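Where Does the Water Go? A Guide for Young Readers
Wirnley Water Education Service

Every time a person washes hands, brushes teeth or rinses a dish, some water goes down a drain. It leaves the house in a few seconds. Its journey, however, has only started. This page explains where used water travels and how it is made clean again.

Used water has a special name. It is called wastewater. Wastewater comes from sinks, showers, toilets and washing machines. Most of it is plain water. The rest is a mixture of soap, dirt, grease and tiny bits of food.

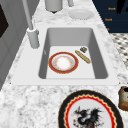
Under every sink there is a bent pipe shaped like the letter U. Plumbers call it a trap. A little water always stays in the bend, and it blocks bad smells from coming up out of the drain. After the trap, the wastewater flows into a wider pipe that carries it out of the building.

Outside, the pipe joins a larger one under the street. This is the sewer. Sewer pipes are laid on a gentle slope so that the water runs downhill by itself. In flat places, pumps lift the water up so it can start flowing down again. The town of Wirnley has 17 pumping stations. The oldest, at Sugden Hill, still has its first brick walls.

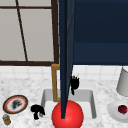

Can food scraps go down the drain?
Scraps belong in the trash or the compost bin. Small pieces can stick to grease inside a pipe and slowly form a clog. Cooking oil is the worst of all. It is runny when it is warm, but it turns thick and hard as it cools. Ask an adult to let it cool, pour it into an old jar and put the jar in the trash.

At the end of the sewer is the treatment plant. The first step is called screening. Metal bars catch large things such as sticks, rags and wipes – items that should never have been in the pipes.

Next, the water rests in large, deep tanks. Sand and other heavy bits sink to the bottom, and grease floats to the top. Machines scrape both away.

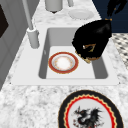 Fouzia Yousafzai
Nov 20, 2019

The third step uses living things. Bacteria, which are too small to see without a microscope, eat the waste that is still in the water. They need oxygen to do this, so the plant blows air bubbles through the tanks. The bacteria then settle to the bottom, and many of them are used again.

Last of all, the water is treated to kill germs. Some plants use chlorine and others use a strong kind of light called ultraviolet light. The clean water is then released into a river, a lake or the sea.

Words to Know
Bacteria: very small living things made of just one cell.
Sewer: a large underground pipe that carries wastewater.
Trap: the bent part of the pipe under a sink.

School groups may visit the Wirnley plant in November. A tour lasts 90 minutes, and each group may have up to 50 students. Closed shoes are required.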